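Taller de Grurosgate abre sus mesas para reparar ordenadores de sobremesa antiguos

20 de octubre de 2021 | Redacción local

El taller de reutilización Plaseck, en el barrio de Grurosgate, ha comenzado este mes una nueva temporada de revisión de ordenadores de sobremesa usados. Los equipos vienen de oficinas que renuevan su material y también de familias del barrio. Cuando una máquina está en buen estado, se prepara otra vez y se entrega a una escuela o a una asociación. Cuando no lo está, se desmonta y sus piezas sirven para otras.

La temporada anterior terminó con 200 torres entregadas. Para la presente, el taller tiene espacio en el almacén para 700, según la nota que ha publicado en su tablón y en su página. La mayor parte del lote de octubre lo ha dado la empresa de transportes Hakska, que ha cambiado los puestos de trabajo de sus oficinas. Son torres de formato grande, de las que todavía se pueden abrir y tocar con comodidad, y esto explica en parte el interés del taller por ellas.

El trabajo empieza siempre por lo mismo. La torre se pone tumbada, se quita el panel lateral y se mira el interior con buena luz. En esta primera revisión no se cambia nada. Se comprueba si la fuente de alimentación está en su sitio, si hay memoria en las ranuras, si el disco sigue en su soporte y en qué estado se encuentra el zócalo del procesador. Todo se anota en una ficha de papel que acompaña a la caja hasta el final del proceso.

Muchas de las torres llegan sin procesador. Algunas empresas lo retiran antes de donar, y otras veces el equipo ya había servido de recambio para otro. En el taller no lo consideran un problema grave, siempre que los contactos del zócalo estén rectos. Un solo contacto doblado puede hacer que la placa no arranque, o que arranque y no reconozca una parte de la memoria, una avería que cuesta mucho tiempo encontrar.

Por esta razón el zócalo se examina con lupa y con una linterna pequeña, primero desde un lado y después desde el otro. Si los contactos reflejan la luz de manera igual, se da por bueno. Si hay uno que brilla diferente, la placa pasa a la estantería de las dudosas y la mira otra persona con más experiencia.

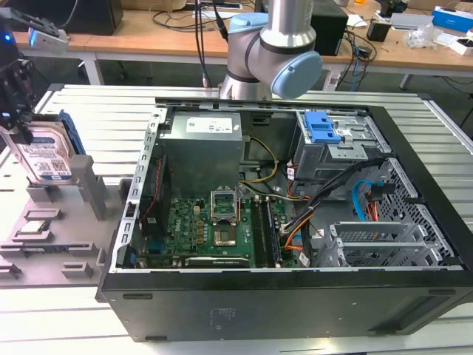
¿Se puede donar un ordenador que no enciende?
Se aceptan también los equipos que no encienden, con la condición de que la caja esté completa y no haya sufrido daños por agua. El taller pide a los donantes que escriban en un papel lo que saben de la avería, aunque sea poco, y que lo peguen en la parte exterior.

Después de la revisión viene la limpieza. El polvo se acumula sobre todo en los ventiladores, en las rejillas y entre las aletas del disipador. Se retira con una brocha suave y con aire, sujetando las aspas del ventilador para que no giren demasiado rápido. El aspirador doméstico no se utiliza dentro de las cajas, por el riesgo de la electricidad estática y porque puede llevarse un tornillo o un puente de plástico de la placa.

La pasta térmica vieja se limpia con alcohol isopropílico y un paño que no deje pelusa. En las placas que esperan procesador, el taller pide no acercar el paño al zócalo. Parece un consejo evidente, pero una fibra enganchada en los contactos es una de las causas más frecuentes de que una placa buena se estropee encima de la mesa.

Los cables son otra parte del trabajo que necesita paciencia. En las torres de oficina suelen ir muy ajustados, pasados por detrás de la jaula de discos o sujetos con una brida. Antes de desconectar un cable se apunta de dónde sale y adónde va. Los colores ayudan, pero no son una garantía: los cables de datos SATA se fabrican en varios colores y todos hacen la misma función, de manera que un cable azul y uno rojo pueden cambiarse entre ellos sin ninguna consecuencia. En los de alimentación, en cambio, el color sí indica la tensión, y en este punto no se improvisa.

Algunos fabricantes utilizan conectores propios en el panel frontal o en la fuente. Cuando es así, la fuente no se separa de su caja. El taller guardaba antes todas las fuentes juntas en un cajón grande, y el año pasado perdió varias tardes buscando la que correspondía a cada placa. Ahora cada una se queda atornillada en su torre hasta que se decide el destino del equipo.

Con la memoria se procede de otra manera. Los módulos se prueban de uno en uno en una placa que el taller sabe que funciona, y después se vuelven a montar por parejas de la misma capacidad. Los que dan errores se separan y se marcan con una cruz. No se reparan, pero se usan en las clases para que los alumnos aprendan a colocar un módulo sin forzar las pestañas.

Las clases son la novedad principal de esta temporada. Hasta ahora el taller recibía ayuda de personas que ya tenían conocimientos, y quien venía sin experiencia se dedicaba a limpiar o a clasificar cables. Desde octubre hay un curso de 17 plazas, dividido en tres sesiones de tarde. En la primera se abre una torre y se aprende el nombre de cada parte. En la segunda se desmonta por completo y se vuelve a montar. En la última se instala el procesador, se cierra el zócalo y se prueba el arranque.

La última sesión es la que produce más nervios. El procesador tiene que entrar en el zócalo por su propio peso, con las muescas en la posición correcta, y no se empuja con el dedo en ningún caso. Al bajar la palanca del marco metálico se nota una resistencia bastante fuerte, y muchas personas paran a la mitad pensando que han roto algo. Es normal que la palanca ofrezca resistencia. Lo que no es normal es que el procesador se mueva antes de cerrar el marco, y en ese caso hay que levantarlo todo y empezar de nuevo.

El curso es gratuito y no exige estudios previos. La organización pide llevar ropa sin mangas anchas, quitarse anillos y pulseras y tener el pelo recogido. Las herramientas se prestan en el local. Quien quiera llevar las suyas puede hacerlo, con su nombre puesto, porque los destornilladores son todos parecidos y al final de la tarde se mezclan.

En cuanto a los discos, el taller recomienda a los donantes borrar sus datos antes de la entrega. Si no saben hacerlo, pueden pedir que el disco se les devuelva en el momento. La extracción se hace delante del propietario y en muchos modelos no necesita herramientas, pues la bandeja de plástico sale con la mano. Los discos que se quedan en el taller se borran por completo antes de instalar cualquier sistema, y los que no se pueden borrar se destruyen. 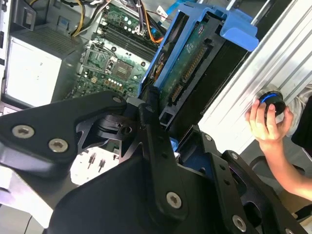 Entrega de los equipos

Las primeras torres de la temporada irán al centro cívico Vītola, donde se está preparando una sala de ordenadores para uso de los vecinos. El centro dispone ya de pantallas y teclados, de manera que ha pedido solamente las cajas. La sala servirá para hacer trámites, escribir currículums y ayudar con los deberes por la tarde.

Los equipos se entregan con un sistema operativo libre, un programa de oficina y un navegador. Llevan además una hoja con las piezas instaladas y la fecha de la última limpieza. El taller se compromete a atender las averías durante el primer curso escolar. Pasado este tiempo, el centro puede traer la torre igual que cualquier otro vecino, sin cita.

La elección de torres grandes ha recibido alguna crítica, porque ocupan sitio y consumen más que un portátil reciente. El taller responde en su nota que una caja grande se arregla con un destornillador y con piezas que se encuentran fácilmente de segunda mano, y que para una sala fija el espacio no es un inconveniente. Sobre el consumo, aconseja apagar los equipos con la regleta al cerrar la sala.

Qué material falta

En este momento se necesitan sobre todo procesadores para placas de oficina, aunque sean de gama baja, y también pasta térmica y bolsas antiestáticas. No se aceptan por ahora impresoras ni monitores de tubo, que el taller no puede almacenar. Las personas que tengan dudas sobre una pieza pueden llevarla y preguntar en el mostrador.

El material se recoge en la entrada posterior del local, por la rampa. Se ruega no dejar cajas en la calle cuando la persiana está bajada. Las inscripciones para el curso se hacen en el mismo mostrador, por orden de llegada, y la lista de espera se mantiene para la siguiente convocatoria.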